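Paying for respite, by the hour
June 2020

The founder of Panicker does not like the word platform, which is awkward, as it appears 4 times on the company's home page. "Marketing wanted it," she says. "I wanted 'phone list.' I lost."

Panicker sells respite care by the hour to families looking after an adult with a disability or a long illness. A family signs up, pays a monthly fee, and gets matched with a sitter who can come to the house for as little as two hours. I had been sent the brochure three times before I agreed to talk to her, and I went in with a list of complaints. She asked me not to use her name, on the grounds that her brother is one of the people the service looks after and he did not sign up to be in an article. I said that was fine. I was less happy that she wanted to see her quotes first, and I said no to that, and she agreed to talk anyway.

We spoke by phone for most of an afternoon. My first question was the one every caregiver I know would ask. Why is there a fee for families at all, when the county respite program in her area costs nothing?

"The county program has a waiting list," she said. "When I put my mother down for it, we waited long enough that she'd stopped asking me about it. Free is wonderful if you can get it. I tell people to apply for it. I tell them on the sign-up call."

I asked whether that was written down anywhere a family could see before paying. There was a pause. It is not, she said. She would look at that.

The fee is 40 dollars a month, and the sitter's hourly pay comes on top. For a household where one person has given up a job to do the caring, that is real money, and it is owed whether or not a sitter shows up that month. She defended it as the cost of screening. Every sitter goes through a background check and a training course run by an outside firm called Herkberg, which also trains home health aides. I asked what the course covers. Lifting and transfers, she said, medication reminders, seizures, what to do if someone wanders. How long is it? "A weekend."

I said a weekend did not seem like much for all that.

"It isn't," she said. "I'd love it to be longer. If I make it longer, I lose the college students, and the college students are the best sitters I have. My brother can't stand being talked to like he's five. The twenty-year-olds don't do that. They argue with him about basketball."

It was the first answer all day that did not sound rehearsed, and I have some sympathy with it. My own aunt went through a run of highly certified aides who spoke over her head to whoever was standing closest. All the same, liking basketball does not help you when somebody stops breathing, and I told her so. She said each sitter is paired with an on-call nurse who can be reached by phone during the visit. When I asked how many nurses that was, she told me one on most evenings, two on weekends.
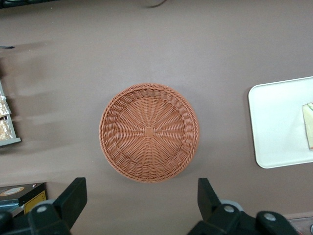 The service began in February of last year with a handful of families she already knew from a support group. It now has 200 on its books. I wanted to know how many of those book a visit in a normal month, because a person who signs up and never gets a sitter looks exactly the same in a total as a person who gets one every week. She would not give me that number. She did give me a different one, which is that 90 percent of families who answered the company's survey said they would recommend it to a friend. I asked how many had answered. She laughed and said I must be fun at parties.

I don't think she is hiding anything terrible. I think she runs a small company that has learned to talk like a large one. The survey is a good example. It was put together by Clorno, a consulting outfit that also wrote the section of the website about "empowering the caregiver journey." I read that section aloud to her and asked what it meant.

"It means somebody else watches your husband while you get your hair cut," she said.

So why not say so?

"Because foundations don't give grants for haircuts."

That may be the truest thing anyone has said to me about this business. The grant money comes mostly through a local fund called Flendov, and the fund likes outcomes. Each quarter she has to report on caregiver stress, using a form with a scale from one to ten. She admits that families know what the form is for. "They're not going to tell me they're still a nine," she said. "They think the hours will go away." Would the hours go away? She doesn't know. She has never sent in a bad quarter.

Then there is this spring. Home visits stopped in March, as they did nearly everywhere, and for many families that meant going back to round-the-clock care with no break. Panicker moved to what it calls virtual respite, in which a sitter keeps a person company over a video call while the caregiver does something else in the house. I had assumed this was nonsense. I still mostly assume it. A man who needs help getting to the bathroom cannot get it from a laptop.

She didn't argue. For families like that, she said, it was useless, and some of them told her so in strong language. For others it bought an hour. Her brother spent a good part of April playing cards on a screen with a sitter he had met only twice before. "I sat in the car in the driveway," she said. "I didn't go anywhere. I ate crackers."

I asked if families had been charged the monthly fee while visits were stopped. They were charged for March and then not for April or May. Why not refund March? Payroll, she said. She had kept the sitters on for a few weeks with no visits to send them to, and the money had to come from somewhere. She offered refunds to anyone who asked. I pointed out that people who have not slept properly in weeks are not great at asking for refunds, and she said, a little sharply, that she knew what they were like, having been one since she was nineteen.

Some visits are starting up again now, with masks, and with the same sitter going to the same house each time. A family can say no to a sitter for any reason. A sitter can say no to a house, too, and some have. I asked what happens to those families. They wait, she said, and they aren't billed while they wait — a rule she made last month and has not yet put on the website.

My advice to anyone thinking of signing up is dull. Get on the county list first, today if you can. Ask Panicker how many sitters live within driving distance of you and make them answer before you hand over a card. Ask which evenings have only one nurse. If your person needs lifting, ask to meet the sitter and watch a transfer done in your own home.

She agreed with all of that when I read it to her at the end of the call. She also asked me to mention that they are looking for sitters, especially ones who can work mornings.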